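Trekonis Robotics Club: your questions

I run the sessions with Lanying Qiu, and these are the things people email us about most. If yours isn't on the page, just write in!

Do I need to know any coding?
No. Plenty of our members had never typed a line before they joined. We start everyone on the simulator with a very short program that opens and shuts a gripper, and you can fiddle with it as much as you like.

How old do I have to be?
13 or over. There's no upper limit (my own dad came for a term and loved it).

When can I join?
New members start in September. You can come in later if there's a place going, but you'll have some catching up to do and I'll probably hand you a pile of notes.

What does it cost?
£72 for the year, which covers the kit, the simulator and far too many biscuits. If that's tricky, have a quiet word with me and we'll sort it out.

Do we work alone or in teams?
Teams of 4, mostly. You can pick your own, or let Lanying mix you up a bit. Haoran Jiang's team all met that way and they've been inseparable ever since.

Can I practise at home?
Yes, the simulator runs on most laptops. It's slow on my ancient one, but it does run. Save your work to the club folder under your team name, please, and don't call it "final"!

Is there a competition?
There's the Istach Cup, where each team's program is marked out of 100. Tidy code earns points as well as a tidy grab, so leave comments in as you go.

What do I hand in for the camera task?
Your program, a page of notes and one view saved from the simulator. In the notes, tell us what your program should make of that view and why. Surface grain is worth a paragraph of its own: a dark purple-brown surface with streaks and faint olive-green patches gives a colour filter plenty to pick at, even with no object on it, so say which shades you'd ignore and where you'd set the limits. Half a page is fine, and sketches are very welcome. 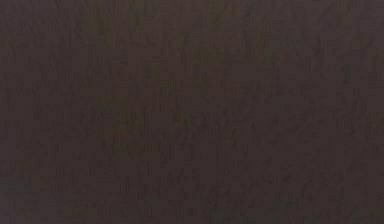
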